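Bench check before each session - Kaltalow gripper project, student copy with my comments

Filled in by: Ermira Softić
Checked over by: Marin Tomić
Session: June, afternoon group

I do this list every time now, even when we only have the table for a short slot. Marin wanted plain ticks, but I keep writing next to them, so he gave up and made the comment lines longer. Thanks, Marin!

1. Walkway to the table clear - OK
Bags go on the hooks, please. I moved two backpacks and a skateboard before I could even start.

2. Cables checked by hand, full length - OK, with a note
No nicks or flattened spots that I could feel. The left one has a bit of a kink close to the plug. It still seats fine and clicks, but I'd like Blagoje to look at it before we do any long runs. If you find it worse than I did, stop and write it down - don't tape it.

3. Cables have slack and can't catch on your knees - OK
Sit down first and then check this. I used to do it standing up, felt very pleased with myself, and then pulled a plug out with my leg ten minutes later.

4. Finger screws snug on both grippers - FIXED
Right side had one loose screw, a quarter turn did it. Use the short hex key from the Tonero kit (the long one slips and chews up the heads, and we have no spares until Roxana's order comes in).

5. Fingers open and close all the way without sticking - OK
30 slow squeezes on each hand. It sounds like a lot but it goes quickly, and it's a nice warm-up for your wrists. Left was smooth. Right was a little stiff for the first few and then fine. Same as last time, so I'm leaving it as a comment and not a fail.

6. Sleeves up, hair tied, nothing dangling - OK
Lanyards count! Rings off too if they get in the way of the grip. Watches are fine if the band is snug.

7. Table cover flat, no folds under the work area - OK
Still due for a change, it's picking up marks. Vlasta says there is a fresh roll in cupboard 814 and I believe her, but I haven't found it.

8. Objects for the session checked - OK
Lids on, nozzles turned to off, nothing sharp, nothing with a cracked base. Give every bottle a gentle tip over the sink before it goes anywhere near the table. I rejected one mug for a chipped rim.

9. Computers have air around them - OK
Don't push boxes up against the vents. Fans sounded normal to me.

10. Break timer set - OK
30 minutes and then hands down, both people. I know it feels silly when you're in the middle of a good run. My thumb was sore for two days after the Nurnonum practice round, so I'm strict about this one now and I will come over and bug you.

11. Second person in the room - OK
Blagoje was with me until 9, then Roxana took over. Write the swap on the sheet when it happens, please, we forgot last time and had to guess.

Still open: the kinked left cable (Blagoje), the table cover (me, if I ever find that roll), more short hex keys (Roxana).

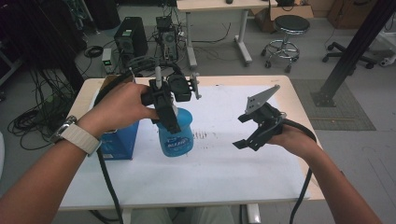 One more on the hex keys - if you borrow the short one, put it back in the Tonero kit and close the lid. I'm ticking that at the end of every session from now on, and whoever signed the sheet last gets to go look for it.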